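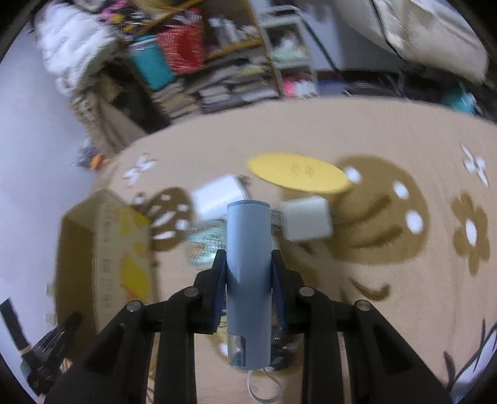

**Shelter workers wanted, Drudley (temporary, winter season)**

The Drudley Reception Centre gives a bed and meals to seasonal workers who lost their housing when the farms closed for the winter. At the moment we have places for 300 people. We are looking for 3 day workers and 2 night workers to join us from December.

**The work**

You will register new residents, give out bedding, soap and towels, and write down complaints in the daily book. Complaints must be answered the same day, also the small ones. Day workers also go with residents to the clinic in Donnelly Street when an appointment is made for them. Night workers keep the front desk and walk through both floors every two hours.

There is some lifting. The laundry is in the basement and there is no lift.

**What we ask**

- You can speak and write simple English. A second language is very welcome, especially Romanian, Tetum or Bulgarian.
- You are calm with people who are tired or angry.
- You have worked in a hostel, hospital, kitchen or similar place. Unpaid work counts.
- You agree to a background check, which we pay for.

**What we offer**

The contract is for the winter season, with the possibility to extend until the farms open again. Night workers receive an extra 900 per season, paid together with the last salary. Everybody gets one warm meal per shift and paid training before the first shift.

**How to apply**

Please write a short letter, one page is enough, and tell us if you prefer days or nights. Add the name of one person who knows your work. Bring it to the front desk before 4 pm or send it by post to Syafiqah Wattimena, Drudley Reception Centre, Olell Road, Drudley. Applicants from the last season can apply again and do not need a new letter, only a note with their present address.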